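Clearing the desk this evening. It was down to a 20-minute job once I stopped reading old papers.

Tea bottle goes to the recycling, mug goes to the sink. The shelf stays as it is until April.

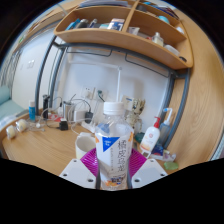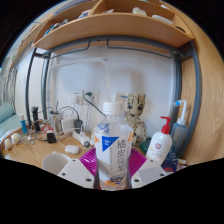
Next is the lamp cord. I want it clipped to the wall so the desk surface stays free for drawing. Jae-in Ryu says adhesive clips hold fine on paint. Mine fell off twice.

Also need a small bin. Dudach has one for 105 and I'm not paying that. Will check the thrift store first.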